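Sallard Road Car Share – driver's monthly vehicle check, with comments

Checked by: Chia-jung Mok
Month: June
Cars on the sheet: Sister and Dromanik (the names were chosen by members and have stuck)
Mileage since last check, both cars together: 3,317

Results are OK, WATCH or FIX. Anything marked FIX has to be done before the next booking. I love doing this sheet, so the comments run long. Skip to the ones for the car you drive.

1. Tyres, tread and pressure
Sister: OK
Dromanik: WATCH
Front left on Dromanik is wearing on the outer edge faster than the rest. Still well legal, and the gauge reads happily across the middle, but an edge that goes first usually means the tracking wants looking at. Please check pressures cold, before you set off. I did both cars at first light and it took no time at all. The new foot pump is a joy, by the way – the clip grips the valve properly and you don't lose half the air taking it off.

2. Wheel nuts and trims
Sister: OK
Dromanik: OK
One trim on Sister was on the wrong way round for the valve. Turned it. All nuts tight.

3. Lights and indicators
Sister: OK
Dromanik: FIX (done)
Nearside dipped bulb had gone on Dromanik. Replaced, tested against the garage door, working. Spare bulbs for both cars are in the blue tin and the tin now has a list taped inside the lid. If you take one, cross it off! The best way to check brake lights on your own is to reverse up towards a shop window or a pale wall after dark and look in the mirror.

4. Steering and road feel
Sister: OK
Dromanik: WATCH
Same story as item 1. Hands light on the wheel on a straight road, Dromanik drifts left a touch.
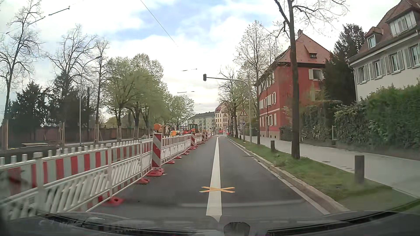 The drift is the same at 18 miles an hour as it is a bit faster, and it's there under gentle braking too, so I've asked Choi Motors to check the tracking and have a look at the brakes while it's up on the ramp. Sister, meanwhile, steers beautifully. Whoever talked us into new bushes last winter was completely right.

5. Brakes, foot and hand
Sister: OK
Dromanik: WATCH
Sister pulls up straight and quiet. Handbrake holds on the ramp at 5 clicks. Dromanik needs more, and I'd like that taken up at the same visit. Fluid is between the marks on both.

6. Windscreen, wipers and washers
Sister: FIX (done)
Dromanik: OK
Sister's driver's side blade was leaving a smear exactly at eye height, which is maddening in drizzle. New pair fitted. Please wipe the blades with a damp cloth when you wash the car, as it makes a real difference to how long they last. Washer bottles filled on both. I also cleaned the inside of the glass, and you would not believe what came off on the cloth.

7. Mirrors and all-round view
Sister: OK
Dromanik: OK
Set your mirrors before the engine goes on. Every driver here is a different height and I found the Dromanik mirror pointing at the roof. A good spot to practise a proper look all round is any big open junction on the way into town, where cyclists can come from more sides than you expect.

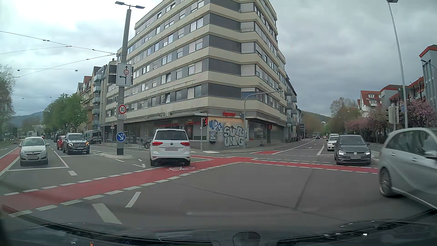

Gwen wrote on the back of last month's sheet that the headrests on the rear seats block more of the view than people think, and that she drops them whenever there's nobody sitting behind. She would like it added as a proper line. Added, see 7a, and thank you Gwen, it's a cracking suggestion.

7a. Rear headrests
Sister: lowered
Dromanik: lowered
Put them back up for passengers, every time.

8. Horn
Sister: OK
Dromanik: OK
Lovely and loud, both of them. Sorry to number 60.

9. Seat belts and child seat points
Sister: OK
Dromanik: OK
Pulled each belt right out, looked for fraying, let it run back. The middle rear belt in Sister is slow to return, so feed it in by hand. Crumbs vacuumed out of the child seat points.

10. Oil and coolant
Sister: OK
Dromanik: OK
Sister took a small top-up. Level ground and a cold engine for the dipstick, please. The right oil is on the shelf with the car's name on it in marker pen.

11. Passing roadworks and narrow lanes
Both cars: a note for drivers
This went on the sheet after two scuffed mirrors in spring. Leave more room in front than feels needed, keep your speed steady, and look well ahead to where you want the car to go. It really does steady your hands. If there's no room to pass a bicycle, stay back and enjoy the slower trip.

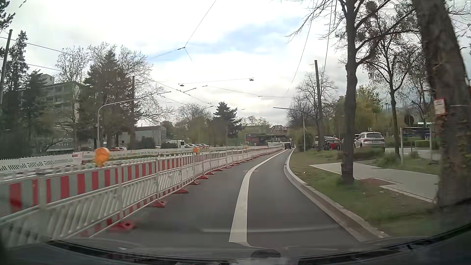 12. Emergency kit
Sister: OK
Dromanik: FIX (done)
Dromanik had no warning triangle. It's been replaced and strapped in next to the spare wheel. Torch batteries changed in both. First aid boxes are sealed and in date.

13. Paperwork and fuel card
Sister: OK
Dromanik: OK
Insurance slip and breakdown number are in both gloveboxes. The breakdown number is also on the back of each key tag now, in case you've locked yourself out.

14. Bodywork
Sister: OK
Dromanik: OK
No new dents on either car. Small stone chip on Dromanik's bonnet touched in with the paint pen, and I'm rather proud of it.

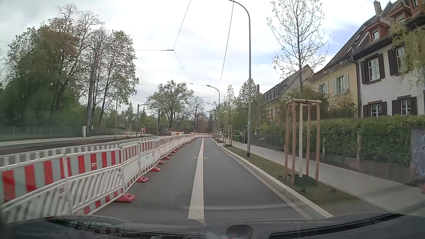 Can I still book Dromanik while it's marked WATCH?
Short local trips are fine. Keep it off the motorway until Choi Motors have done the tracking and handbrake, and write down anything that feels different from item 4.

Still to do
Dromanik: tracking, brakes looked at, handbrake taken up
Sister: rear middle belt, ask for a price
Both: order washer fluid, the big bottle

Signed off: C. Mok, 7 a.m., both keys back in the box.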